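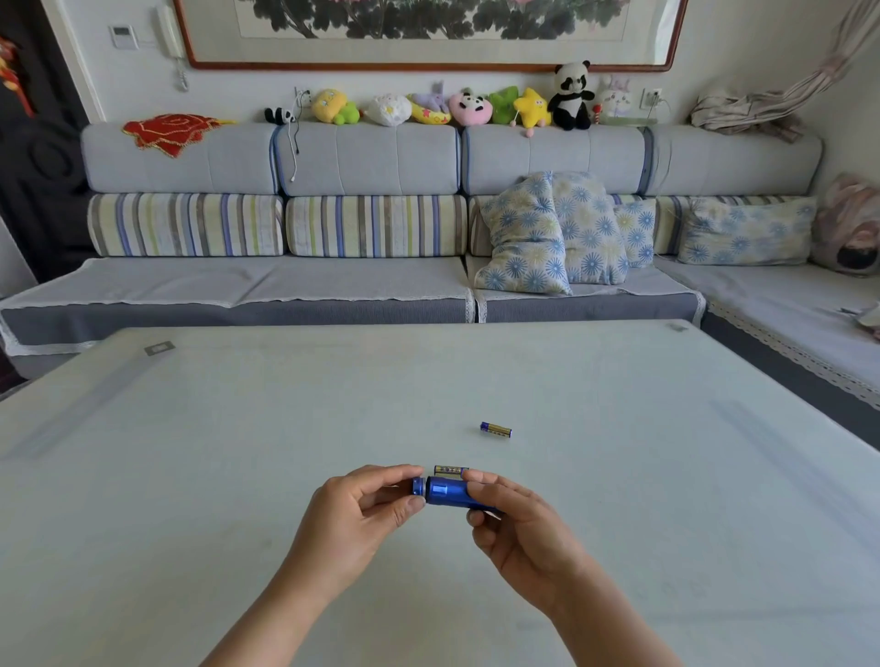
Item 2: blue torch at the end cap, with AA cells on the table.

Heltby House Residents' Equipment Group
Minutes of the January meeting, held Tuesday in the lounge

Present: Gunnel Strand (chair), Keerthana Alva (minutes), Poppy Hollis
Apologies: Ylva Lundgren

1. Previous minutes
Agreed with one correction: the spare fuses are kept in the Rustad cupboard, not the hall.

2. Torches
Cells to be taken out of all torches before storage and kept in the same bag as the torch. End caps to be screwed on by hand only; no pliers. PH asked whether the threads should be greased. Left open until YL can advise.
Cells of different ages are not to be mixed in one torch. GS noted that this was agreed last winter and has not been followed on the upper floor.
Action: PH to label the bags.

3. Battery stock
Order of 50 AA cells approved. Used cells go in the lidded tub by the back door - not in the kitchen bin.
Action: KA to place the order.

4. Lounge table
Torch checks may continue at the lounge table provided it is wiped afterwards. Sofa cloths to be washed with the next load.
Action: GS.

5. Any other business
Stair light on the Clendach side still flickers. Carried forward.

Meeting closed at 9 pm.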